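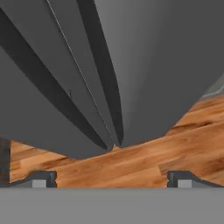

Nilloslow Fermenting Crock with Water Channel, 9 litres

Home > Preserving > Crocks and jars > Large crocks

In stock. Sent within two working days.

The Nilloslow crock is a stoneware vessel for cabbage, cucumbers, beetroot and other vegetables which you want to keep in salt. It has a straight wall, a wide mouth and a deep channel around the rim. The lid sits in this channel. When you fill the channel with water, gas can leave the crock but air does not come back in so easily.

We make the crock in our workshop in Predov, from the same clay as our storage jars. In one year we fire about 1,000 pieces of all sizes, so sometimes a size is sold out and you must wait for the next kiln. This is most often the case in autumn, when everybody has cabbage at the same moment. If you order in February you will normally not wait.

What is in the box
One crock
One lid
Two half-moon weights, unglazed on the lower side
One printed sheet with instructions

Measurements
Capacity to the rim: 9 litres
Inner height: 270 mm
Weight with lid and both weights: 6 kg
Glaze: Osano brown outside, clear inside

The capacity is measured to the rim. Please do not fill the crock so high. The vegetables give juice, the weights need their place, and there should be a hand's width of free space on top. Customers who fill to the rim write to us that brine has run over the shelf.

Choosing the size

Many people ask if the large crock is too large for a family. My answer depends on how you eat. If cabbage is on your table every week in winter, this size is right. If you want only to try, take the small one from the same series. A half-empty crock works less well than a full one, as there is more air above the vegetables at the beginning, and you will open the lid too often because you are curious. I also did this. 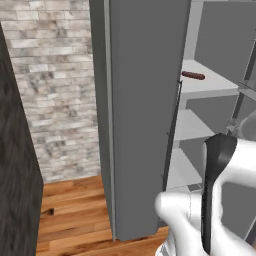 M. Lindqvist

A few words about how I use mine, because the printed sheet is short.

I weigh the cabbage after cutting and not before. The outer leaves and the hard middle are then already gone, and the salt is correct. I take salt for two per cent of the weight, a little more if the house is warm. Simple coarse salt is good. I mix it with the hands in a big bowl and leave the bowl alone while I wash the crock. When I come back, the cabbage has become softer and there is liquid on the bottom.

Then I put it in the crock in layers and press each layer firmly with the fist. You can use a wooden stamper, but please a soft movement. Stoneware is strong against weight and weak against a knock. On top I lay one or two whole leaves, and on these the weights. The liquid must stand over the weights. If it does not after one day, I add boiled and cooled water with a little salt in it.

After this the crock stands in the kitchen for the first days. You will hear a small sound from the channel when the gas goes out. Some customers find it disturbing at night and others write that they miss it when it stops. When the sound becomes seldom, I carry the crock to a cooler place. A pantry or a cellar is suitable, also a room which is not heated. Ask for help with the carrying, a full crock is much heavier than the number in the table.

The water in the channel evaporates. This is the one thing which people forget. Look at it every few days and fill it up. When you lift the lid, lift it straight and let it drip first, otherwise the water from the channel falls into the brine.

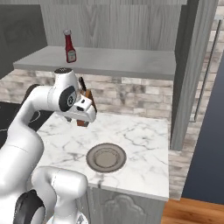 For tasting I wait at least three weeks, and I prefer five. The cabbage is eatable earlier, but the taste is then only salty and not yet sour. Take it out with a clean fork, press the rest flat again and put the weights back. When the crock is nearly half empty I move everything into jars with a good lid and keep these in the refrigerator.

Sometimes a thin white skin appears on the brine. Usually it is a yeast. I take it away with a spoon, wash the weights and continue. Mould which is hairy or has a colour is another matter, and in such a case I throw the whole content away and begin again.

Cleaning and storage

Wash the crock with hot water and a brush. The glazed parts can stand a mild washing-up liquid, the unglazed side of the weights should get only water, for it can take up the soap. Let the weights dry for several days in the open air. If you put them away damp, they will smell in the next season. A sunny window sill is the best place.

Do not put the crock in the oven or on the hob. Do not pour boiling water into a cold crock. Keep it in winter where it does not freeze, especially if brine is still inside.

Differences between pieces

Every crock is glazed by hand. The Osano glaze can be darker near the foot, and small points of iron may come through. These are not faults and we do not exchange a piece for this reason. A crack, or a lid which does not sit level in the channel, is a fault. Write to us with your order number and we send a new one.

Spare parts

Lid for 9 litre crock
Weights for 9 litre crock, one pair
Instruction sheet (free, please send an envelope)

The older crocks with the narrow channel need a different lid. Please measure your channel before you order, as we cannot take back lids which were used.

Prices and delivery conditions on this page are valid until 31 December 2022.

Related products: Small crock with water channel. Cabbage stamper, beech. Storage jar with cork.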